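Fistholm Neighborhood Association
Minutes of the General Meeting, May 10, 2019

Chair: Marlina Nair
Minutes taken by the secretary

The meeting opened at 7 p.m. in the reading room at Golley Hall. Apologies were received from the Forska Street members, who had a meeting of their own about the drain work.

1. Minutes of the last meeting

Accepted with one correction. Under item 4, "north gate" should read "south gate."

2. Matters arising

The noticeboard outside the library has a new lock. Keys are with the chair and the secretary. Anyone who wants something put up should hand it to one of them, no larger than letter size.

The letter to the bus company about the Idahosa Avenue stop has been sent. No answer so far. The chair will write again at the end of the month and ask for a name to deal with.

3. Money

The account stands at $331 after paying for the hall and the spring mailing. The dues notice brought in three new households. One member asked if the mailing could go by email next time. The secretary said nine households on the list have no email and would still need paper. Agreed to send email to those who have given an address and paper to the rest.

4. Street trees on Idahosa Avenue

The city has marked seven trees for removal. All are on the east side between the school and the corner of Forska Street. The chair read out the city's notice, which gives disease as the cause for most of them and sidewalk damage for the others.

There was a long discussion. Several members did not accept that sidewalk damage was enough reason to take down a healthy tree, and asked if the slabs could be lifted and the roots trimmed. A member who has had this done outside her own house said it held up well, but the crew had to come back once. Others felt the walk was dangerous for older people now and did not want to wait.

Agreed to ask the city for the inspection report on each tree and to ask what will be planted in place of the ones that go. Members who live on the east side would like something that does not drop fruit.
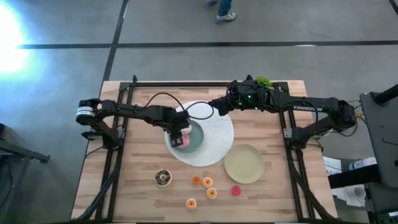
It was also asked who waters new trees in their first summer. The chair understood that the city does it once a week but will check. If it is left to residents, a sign-up sheet will go on the noticeboard.

5. Block party

To be held in September again, on the closed end of Forska Street. The permit form has to be in well ahead and needs signatures from the houses inside the barriers. Two members offered to take the form door to door.

Last year's complaint about the music was discussed. It was agreed to finish the music at 9 and to put the speakers at the hall end, facing away from the apartments. Tables can be borrowed from the hall if they are wiped down and back by noon the next day. The grill is still in the chair's garage and needs a new hose - she will get a price.

A suggestion to charge for food was not supported. There will be a jar.

6. Parking by the hall

Cars are still being left across the side entrance during evening classes. The hall office has been told and says it will repaint the yellow line. Members asked for a sign as well. The chair will raise this with the office, along with the outside light, which comes on late.

7. Other business

A member reported that the storm drain at the bottom of Idahosa Avenue is blocked with leaves and backs up in heavy rain. The secretary gave out the city's number for this and will call too.

The question of a second bench by the playground was held over, as the person who brought it up was not present.

8. Next meeting

The date depends on when the hall is free - the summer class schedule is not out. It will be posted on the noticeboard and sent to everyone on the list.

The meeting closed at 8:35 p.m.

Actions

Chair: bus company letter, tree reports and watering, grill hose, sign and light at the hall.
Secretary: correct the last minutes, email list, storm drain call, post the next date.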